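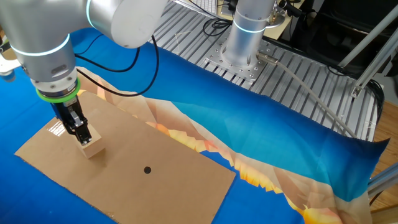 Report on the visit to the Lambrechts automation laboratory, Druvside
18 January 2022

The delegation from the Flostmont training centre was received at the Druvside site by Isauro Maldonado, who is responsible for the laboratory's teaching program. The visit formed part of the review of workshop equipment begun in November.

Following a short safety briefing, members were shown the bench used for handling exercises. Two arms are installed there on a slotted aluminium platform. Mr. Maldonado demonstrated the gripping exercise, in which a wooden block is held upright on a sheet of cardboard with a parallel gripper. Trainees at Druvside begin with this task before they are permitted to write their own programs. The cardboard is replaced when it becomes worn – a modest expense, as was noted by several members.

Discussion then turned to course organization. Each trainee completes 70 hours at the bench, working in groups of two. The delegation asked whether evening groups could be accommodated and was told that the matter would be considered once the Mamudberg site has reopened.

Members also enquired about maintenance. Routine checks are carried out by laboratory staff, and cables are inspected before each course.

The delegation thanks Lambrechts for its hospitality. A return visit to Flostmont has been proposed, and the date will be confirmed by the centre's office.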